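**Le panier jaune**

Ma tante m'a laissé une pièce. Le notaire a dit « un local », l'agence Vukside disait « un volume », et ma tante, de son vivant, disait « là-bas », avec un mouvement du menton. Les murs étaient blancs et l'on en faisait vite le tour. Le testament précisait que je pouvais en disposer à ma guise, à condition qu'il y ait toujours des pommes au frais.

J'ai fait relire la clause par le cabinet Ardeleanu, qui m'a facturé 131 euros pour confirmer qu'une pomme était une pomme.

Restait le mobilier. Ma tante détestait les angles depuis qu'un buffet lui avait ouvert la hanche en pleine nuit, et elle avait passé ses dernières années à chercher une table qui ne lui en voudrait pas. Elle l'avait trouvée chez Briltano : longue, étroite, blanche, avec un bord qui ondulait comme s'il hésitait. La facture, pliée en quatre dans une enveloppe, annonçait 3000 euros. Pour ce prix, j'estime qu'un bord devrait savoir ce qu'il veut.
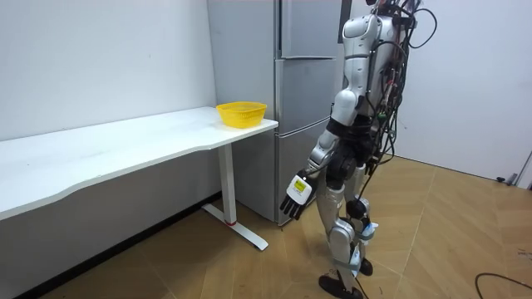 Je m'y suis installé un dimanche avec l'intention d'écrire. J'ai apporté un cahier, un stylo, puis un second stylo au cas où l'inspiration viendrait trop vite pour le premier. À midi, j'avais écrit le mot « Chapitre » et ciré mes chaussures. Vers trois heures, je me suis aperçu que j'avais laissé les pommes dans le panier, à l'autre bout de la table, et que j'étais donc, techniquement, en train de me déshériter.

Le panier mérite un mot. C'était un panier en plastique jaune, ajouré, à deux petites anses, le genre d'objet qu'on gagne à une kermesse et qu'on rapporte chez soi en le tenant un peu derrière le dos. Ma tante y tenait plus qu'à la table. Elle m'avait expliqué un jour que le blanc était une couleur pour les gens qui n'ont rien à se reprocher, et qu'il fallait bien poser quelque chose dessus. J'avais dix ans, j'ai regardé mes mains.
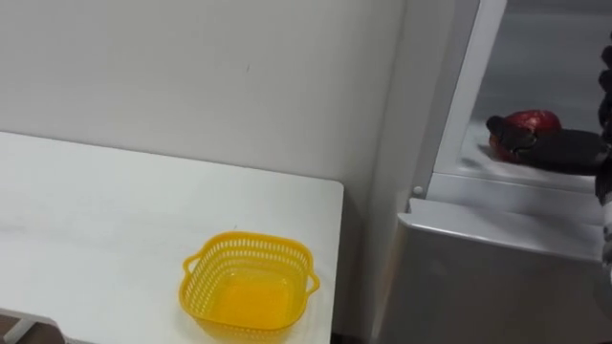
Il y avait donc la question du rangement. Le testament disait « au frais », sans préciser l'étage. En bas, j'aurais dû m'accroupir devant chaque pomme, et je trouvais que l'héritage avait déjà sa part d'humiliation. En haut, elles seraient à hauteur de regard – j'entends par là qu'elles pourraient me regarder. J'ai téléphoné chez Flindley, qui avait vendu le réfrigérateur. Une voix charmante m'a demandé si l'appareil faisait du bruit. J'ai répondu que non, que c'était moi. Elle m'a proposé une extension de garantie à 518 euros, et je l'ai prise, par lâcheté et parce qu'elle avait dit « monsieur » d'une façon qui m'a touché.

Ce fut le haut. Deux pommes rouges, côte à côte, sur la clayette. Celle de gauche avait l'air un peu plus petite et je me suis tout de suite senti de son côté. 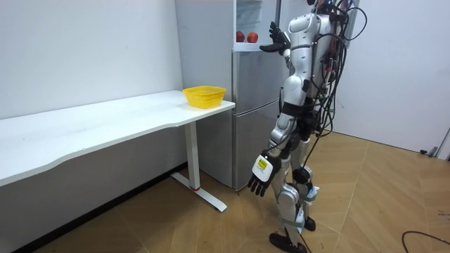
Le notaire a reçu ma lettre et n'a fait aucun commentaire, à part une demande de signature en page deux. J'étais en règle. J'ai remis le panier au bout de la table, à droite, là où elle l'aurait mis, puis je l'ai décalé d'un doigt pour marquer mon autorité.

J'y retourne toutes les semaines changer les pommes. Les anciennes, je les mange dans le bus, en commençant par la petite. Le roman avance : après « Chapitre », j'ai ajouté « un », en toutes lettres, et la dame de chez Flindley a rappelé en avril pour savoir si j'étais satisfait. J'ai demandé un délai de réflexion.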